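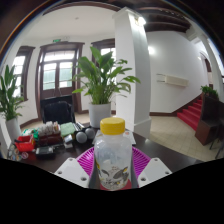 **Sorting out a shared pantry shelf without starting a war?**

posted by grecu_kitchen

So I moved into a house in June with two roommates and we split one pantry. It's one tall cabinet, four shelves, and right now everything just goes wherever there's a gap. I bought rice last week and then found we already had two open bags of it (one behind the cereal, one under the paper towels, don't ask). I'd love some kind of system but I don't want to be the person with the label maker. Do you give everybody their own shelf, or do you sort by type of food and share? Budget is tiny, I could maybe spend 9 dollars.

**Hye-jin Geum**

I've done it both ways and own-shelf wins for me, easily. We tried sharing by type in my last place and it lasted until somebody's good olive oil got used for frying eggs every morning! Give each person a shelf, then keep the fourth one for stuff you all agree to split, like salt, flour, sugar and foil.

Cheap plastic baskets are your friend. I put packets in one and small bottles in another, and when I want something from the back I pull the whole basket out. You don't need labels, just pick a different color for each person. Measure the shelf depth first though, I bought three that stuck out an inch and the door wouldn't shut.

For the rice thing, we keep a scrap of paper taped inside the door. If you open the last one of something, write it down. My roommates really do use it, mostly because the pen is on a string.

**hiltell3238**

just get a second cabinet

**Cilance_Mo**

Agree with Hye-jin on the baskets. Only thing I'd add is take everything out once before you start, all of it, onto the table, with everyone home. We threw away so much. I had a jar of mustard that had moved apartments with me 2 times. Also put the heavy cans low, my top shelf sagged and I had to flip the board over.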